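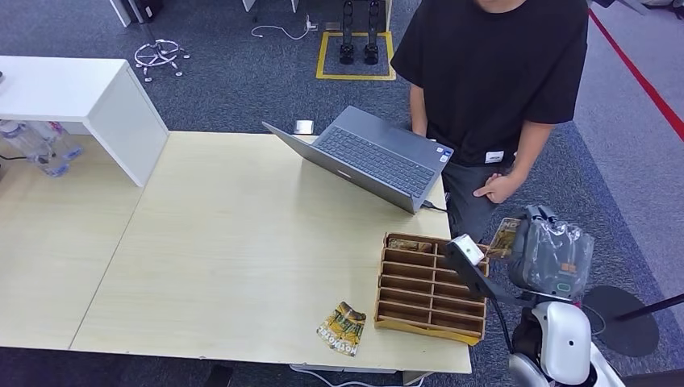 Operator position and floor marking for a humanoid at a shared table

Forum: Integration and Safety > Mobile and humanoid platforms

tapeline_k
Tue 24 March

We are rewriting our house rules for tabletop work with humanoids and I would like comments before the draft goes to review. Current text, shortened:

1. One named operator per session. The operator may stand at the table with a laptop while the arm is live.
2. Operator stays on the far side of the table from the robot.
3. Floor line in red marks the limit for everyone else.
4. E-stop within reach of the operator's free hand.
5. Arm speed capped in software whenever anyone is inside the line.
6. Wraps and covers on grippers checked at the start of each shift.

Task is picking bagged snacks into a divided tray, so loads are trivial. The argument here is over rule 2. One group says the far side of the table is separation. The other says a table is furniture and proves nothing.

mullion
The second group is right. A table only counts if you can show the arm doesn't reach past it at full extension with the waist joint included. People measure from the shoulder and forget the torso leans. Measure with the gripper fitted and something in it.

dowelpin22
Disagree in part. For a power and force limited setup you don't need the table to be a barrier. You need contact to be acceptable. With a snack bag in the gripper and a capped speed, contact at the forearm is well inside what our assessment allows. Rule 5 is doing the work and rule 2 is tidiness.

mullion
Capped by what? "In software" covers everything from a rated safety function to a constant in somebody's config file. If it is the second, it can't be the measure you lean on. Rule 5 should name the function and say how it is verified.

tapeline_k
It is a parameter in the motion layer. Not rated. I will change the wording so it is listed as an additional measure only.

Sedge_Ops
Two points from the Akpan site, where we have run a similar rule set since July.

First, the laptop. An operator who is typing is looking at a screen and has at least one hand committed. We split the role. Whoever edits parameters is outside the line, and whoever is at the table holds the enabling device and does nothing else. It costs a person. We logged 2,403 cycles in the first block under the split and had no unplanned stops from the table side. I don't claim that proves much.

Second, cables. Your draft doesn't mention them. A laptop lead off the side of the table and a loose cable across carpet are the most likely injury in the whole cell. Ours are routed under covers or taped along their length.

dowelpin22
The split role is overkill for a light pick task. We run one operator with the laptop and the rule is hands off the keys while the arm moves. Works fine at Trestesura.

Sedge_Ops
How do you enforce it?

dowelpin22
Training and spot checks.

Sedge_Ops
Then it is a procedural control and sits at the bottom of the list. Fine to have. I wouldn't count it in place of an enabling device.

jig_and_fixture
On rule 6. Plastic film over a gripper is common and I have no objection to it, but "checked" needs criteria. Ours, from the Jotell cell:

- No free edge longer than 22 mm.
- No film between the finger pads and the item.
- Status lights and labels readable through the film, or moved.
- Film replaced after any tear, not taped over.

Also confirm that the wrap doesn't trap heat on the actuator housing. We log housing temperature at the start and after 19 minutes of continuous motion. If the second reading is out of limits, the wrap comes off.

mullion
Good list. I would add that the film must not snag a hanging cable when the elbow folds. Run the full range slowly by hand guide before enabling.

Kemance_floor
On rule 3, a line on the floor is a marking. It tells people something and stops none of them. If you keep it, write down what each color means. We use red for the robot's working limit and yellow for parking positions of stands and idle units, and we had visitors who read yellow as the safe place to stand. A sign at eye level fixed most of that.

Bases and poles also need a fixed position. Anything with a footprint inside the line goes on the layout drawing. Office chairs stay outside it.

dowelpin22
Chairs on the drawing next?

Kemance_floor
Chairs roll. That is why they are outside.

tapeline_k
Thanks. Revised so far: rule 2 now calls for measured reach with torso motion and gripper fitted, plus a stated margin. Rule 5 moved to additional measures. Rule 6 takes the film criteria above. New rule 7 for cables, new rule 8 for the color key and layout drawing. The split role is still open. I will put both versions to review and post which one they take.

mullion
Post the reach figure too, with the posture you measured it in.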